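Minutes of the Meeting of the Lasa Chamber Choir

Posted in: Choir News, Minutes

The meeting started at 7 in the evening on Wednesday, in the small rehearsal room. There were 16 members present. The minutes of the previous meeting were read and accepted with one correction: the word "alto" in the second paragraph should be "tenor".

1. Program for the winter concert

The program group presented its proposal. The first half will be sung without instruments, and in the second half we will have the string quartet Mulard with us. The quartet has confirmed that it can come to two rehearsals, but it asks to receive the scores before the end of August. The basses asked if the long psalm can be moved to the second half, so that the voices are warm. This was discussed for a long time. It was decided to try both orders in rehearsal and then choose.

2. Money

The balance of the choir account is 1,337. From this we must still pay the copies of the new scores and the piano tuning. The yearly fee stays the same. Four members have not paid yet and they will get a friendly letter.
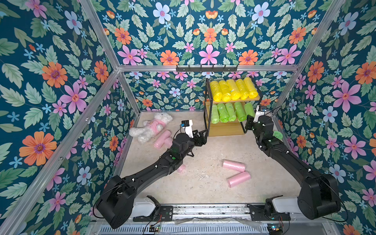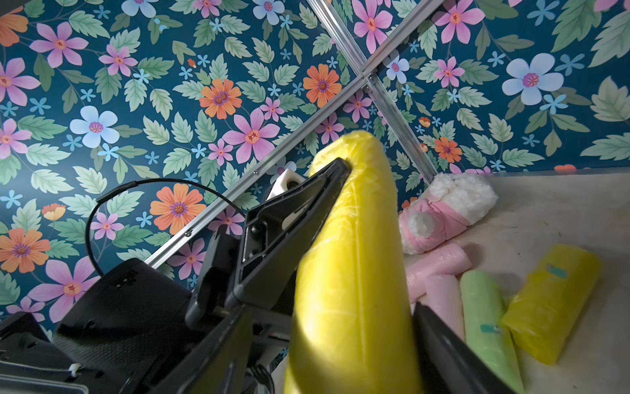
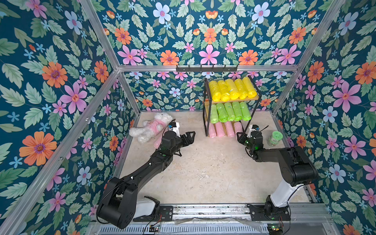
Written by the secretary, Lasa Chamber Choir

3. Festen

The choir is invited again to sing at Festen, the open singing day. We would have around 20 minutes on the stage. Most members were in favor, but several said that the sound outdoors was very difficult last time -- the sopranos could not hear the basses at all. Decision: we say yes, and we ask the organizers if we can stand under the roof. If the answer is no, we sing only the simple songs.

4. Rehearsal room

The rent at Siu Hall is paid until the end of the season. The heating was again a subject. The hall has promised to turn it on one hour earlier, and members are asked to tell the secretary if the room is still cold when we arrive. The chairs must be put back against the wall after each rehearsal, also when we finish late.

5. Folders and clothes

The black folders are old and many of them do not close. It was decided to buy new ones, but the cheaper model without the hand strap. For the concert we wear black, with no scarf this time. One member wished to keep the scarves, and this wish is noted.

6. Other matters

New singers are welcome in the tenor section. A short audition is enough -- one song of free choice and some scales. The question about a recording was moved to the next meeting, as the prices from the studio have not arrived.

The meeting ended at 9:15. The next meeting will be held after the first rehearsal with the quartet.

We use cookies to remember your settings and to count visits to this site. Accept all | Only necessary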